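# Varkley black takeout cups with lids

I've been selling these for a while now and they're still the ones I grab for my own coffee! 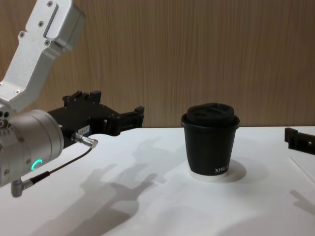 *Varkley cup in matte black, shown with its black lid on.*

The body is paper with a slight taper, so it sits nicely in my (pretty small) hands. The lid is plastic, with a raised rim, an oval drinking opening and a little vent. Press it down all the way around until it clicks – I've splashed a few sleeves by skipping that bit.

- Sleeve of 30, lids included
- Case of 510, lids included
- Ships in 4 working days

I don't stock white lids for this one, sorry! If you want a mix of sizes, put a note on your order and I'll see what's on the Stakureo shelves.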